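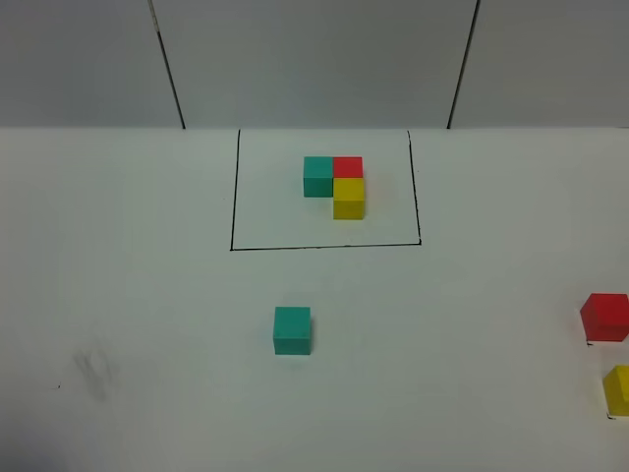
The town of Bekham has not had a new street of any length since 1898, when the brickworks company laid out Kiln Road for its own workers. That will change when building begins on the former sidings east of the station, where permission has been granted for 349 homes. The head of planning for the district, who has held the post through two local plans and one abandoned one, takes the view that the early decisions on such a site are the simple ones, and that they are too often made last. Wooden-looking toy blocks on a white table top, with a rectangle drawn round some of them, are in the planner's opinion sufficient for most of what needs to be settled in the first month. "People can move a block," the planner said. "They are much less willing to touch a drawing that has a title in the corner and a revision number."

We met at the district offices on a Wednesday, shortly before the public desk opened. The conversation began with Kiln Road itself, which the planner regards as the best street in the district and which would not now be approved.

"It is too narrow for the present turning standard," the planner said. "The front doors are close to the pavement and there is no provision for parking. Yet it is where people in Bekham say they would like to live, and it is where they stop and speak to one another. We measured it properly four years ago. The distance from one front wall to the other is 12 metres. In the estates built after the war it is nearly double that, and you have to raise your voice to be heard across the road."

The new scheme, which carries the name Bradavum after a field recorded on the tithe map, has taken that measurement as its starting point. The principal street will match Kiln Road in width, with two wider sections where delivery vehicles can wait. Refuse collection was the subject of long discussion. The contractor's vehicles are larger than those in use when the district's guidance was written, and the highways officers had asked for a loop road round the whole site.

"I do not criticise them for asking," the planner said. "They are the ones who receive the telephone calls when a bin lorry is stuck. But a loop road takes up land on both sides and gives you a boundary that no one wants to cross. We agreed on shared collection points for 40 of the homes and the loop was withdrawn. I expect to hear about the collection points for the rest of my career."

On the question of shops the planner was more guarded. The closure of Howells, the draper's on the corner of Station Street, left the eastern side of the town with a single convenience store, and many of those who responded to the consultation asked for a parade of shops on the new land. The approved plan has three small units at the station end and none further in.

"I would rather have three that are let than nine with boards across them," the planner said. "Clirkville built nine. It is a well-made development in many respects and I have taken members to see it. The trees are doing well. Six of the shops have never had a tenant."

Asked whether the comparison was fair, given that Clirkville has no railway station, the planner accepted the point. "It is not wholly fair. Ours should do better. Even so, passengers walk home by the shortest way, and we have tried to put the shops on it."

The planner spoke at greater length about trees than about any other matter. Street trees were left out of the first set of costings and restored after the parish council objected. They will be planted in the carriageway, between parking bays, instead of in the verge, where the water main runs. The species has yet to be chosen. Field maple is favoured by the district, and the developer has proposed an ornamental pear.

"A pear is tidy and it flowers in April, when the sales office is busy," the planner said. "I have nothing against the pear. I should like something that will still be standing when the roofs need replacing."

Drainage works are expected to start in May. The footbridge over the line will remain open while they are carried out, although the steps on the eastern side will be moved twice.

Shared 12 times — 3 comments

Posted by kilnroad_resident
Pleased to see our street praised but the writer should try getting a sofa delivered here. The van has to stop at the top and they carry it down.

Posted by Eastsider
No mention of the doctor's surgery. It already takes a fortnight to get an appointment. Where are the people in 349 homes supposed to go?

Posted by mapleandash
Field maple please. We had the ornamental pears outside our last house and two came down in the first gale.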